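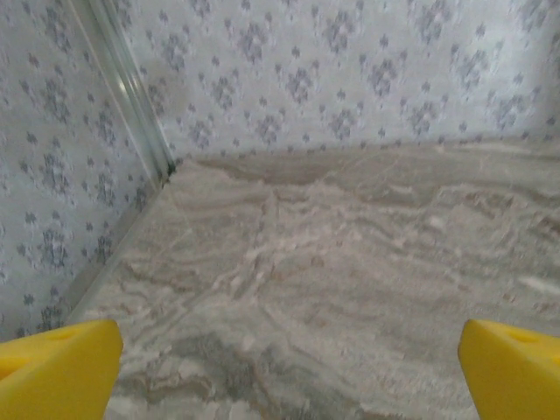

Blick der Handgelenkkamera bei offenem Greifer. Beide gelben Fingerspitzen liegen in den unteren Bildecken, dahinter die Arbeitsfläche in Marmoroptik.

Startseite | Anleitungen | Greifer | Kamera | Ersatzteile | Kontakt

Greiferfinger und Handgelenkkamera an der Leltus-Zelle einstellen

Die Einstellung ist nach jedem Fingerwechsel fällig, außerdem nach einem Zusammenstoß mit der Rückwand. Gebraucht werden ein Innensechskantschlüssel 2,5 mm, ein Messschieber und der Laptop mit Curka.

1. Arbeitsfläche freiräumen und abwischen. Arm in die Parkposition fahren, Antriebe abschalten.

2. Finger aufstecken und die Schrauben nur handfest anziehen. Die runden Löcher hinter den Spitzen müssen zur Kamera zeigen. Zeigt eines nach unten, sind links und rechts vertauscht.

3. Antriebe einschalten, Greifer in Curka ganz öffnen und das Livebild aufrufen. Der Arm steht dabei 165 mm über der Fläche.

4. Kamerahalter lösen und drehen, bis beide Spitzen gleich weit ins Bild ragen. Der Spalt dazwischen bleibt frei. Erst danach den Halter festziehen.

5. Greifer schließen. Der Sollwert für die Endlage ist 18, bei den älteren Fingern von Matoušek 229. Weicht der Wert ab, Nullpunkt neu setzen und Schritt 3 wiederholen.

6. Langsam in die hintere Ecke fahren. Als Anhaltspunkt dient die senkrechte Leiste zwischen den beiden tapezierten Wänden. Vor der Leiste anhalten und die Position als »Ecke« speichern.

Die Fläche ist gemustert. Findet die Objekterkennung Teile, wo keine liegen, das Leerbild neu aufnehmen (Menü Skaltometti, Eintrag 264).

Schrauben nach der ersten Schicht nachziehen.

Stand: April, Haf Gwilliam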